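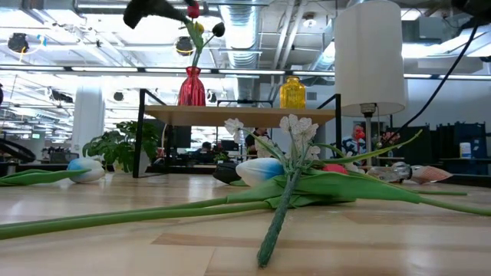 Flekano parallel gripper kit, bought in August for the arm in our shared workshop. I paid $304 for the kit and another $173 for the wrist camera mount, so this isn't a toy purchase.

Assembly took me 3 evenings. The instructions are decent until the wiring page, where the colours don't match the leads supplied. Abrehet Berhe sorted it with a multimeter. Two of the screws were too short and I replaced them from the hardware drawer.

We've been trying it on artificial flowers and greenery. Stems wrapped into a bundle are easy. Single leaves are harder, as they bend away when the fingers close, and you need to bring the speed right down. On the default force setting it creased a petal, so start low and work up.

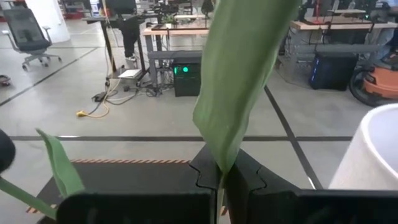
Flekano fingers closed on a leaf, from the wrist camera.

The fingers are bulky. In a crowded bouquet they push the neighbouring flowers aside before they get to the one you want, and they take up a good part of the camera's view as well. Ashley Marsden is drawing up a slimmer set to print.

Support answered my email in 2 days and posted the right screws at no charge. I'd buy it again for the grip, but would skip their camera mount and make my own.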